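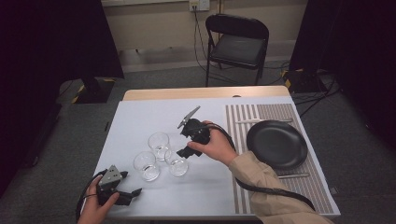 Table Layers Wanted (and a Few People Willing to Be Served)

Posted September 25, 2019

Norard runs a small supper room in Stutavcombe, which is a grand way of saying we own plates and are not afraid to put them out. We need two part-time table layers for the October season. We are also looking for 28 local people to sit down at the results and tell us what they think. Both calls are on this page, so please read to the part that applies to you before writing in.

THE TABLE LAYER JOB

You will be setting places. That sounds like a thing anyone can do, and anyone can, once. Doing it again at the next table so that the two look related is where most of us come apart.

The basic place is a pale sheet over the table, a gray and white striped placemat on the right, and a round black plate in the middle of the mat. Glasses stand to the left, clear tumblers, close together. Our tumblers do not all match in height. We have heard every opinion there is on this and would be glad of a break from them.

The knife goes below the plate, lying sideways, blade pointing left. The white-handled utensil goes above the plate, also sideways. If you trained somewhere with a proper dining room, this will hurt for a day or two. It is the house layout, the diners are used to it, and you are not being hired to fix it.

Stripes are the hard part. A striped mat that is a little crooked looks a lot crooked, and it will be noticed from the door by the sort of person who notices from the door. The matte black plates have their own hobby, which is collecting fingerprints. Hold them by the rim.

You will also:
- shake out and smooth the sheets
- polish tumblers until you can see the table through the base
- clear, wash, dry, and put it all back on the shelf it came from, including the shelf you need the step stool for
- unfold the black chairs and, at the end of the night, fold them up again without losing a finger

We would like someone with steady hands and a tolerance for being told "a touch to the left." Restaurant experience is fine. So is none. If you laid the table as a child and quietly redid your brother's side, we want to hear from you.

Shifts start at 2 in the afternoon and finish by 9. Supper is included, and you may eat it with the knife pointing in any direction you like. The room is carpeted, so soft shoes are welcome and dropped spoons are mostly forgiven. Dropped tumblers are a conversation.

THE SUPPER SITTERS

Sitters come for one evening in October, take a seat, eat what arrives, and fill in a short form afterward. We ask whether you could reach everything, whether the glass was where your hand went looking for it, and whether the mat slid. We do not ask about the food – the cook has requested this.

You should be over 18 and live close enough to get home by yourself. Left-handed people are especially wanted. Our last round had hardly any, and the layout has been getting away with things ever since.

There is no fee for sitters, but there is soup, a main, and something with plums. Tell us about allergies when you write, please, and not when the plums come out.

HOW TO APPLY

Write to Dušan Koubek at Norard, 158 Říha Lane, Stutavcombe. Put "Layer" or "Sitter" at the top so he knows which pile you go in. For the job, half a page about yourself will do. Résumés are accepted, though he reads the last line first and has been known to stop there.

Layers will be asked in for a short trial: one table, one sheet, one place setting, no music. Bring nothing. We'll show you the layout once, and then Dušan will go stand in the kitchen, where he thinks you can't see him looking.

Please don't drop by during supper to ask if the job is still open.

Contact: Dušan Koubek, Norard, 158 Říha Lane, Stutavcombe | © 2019 Norard | Back to top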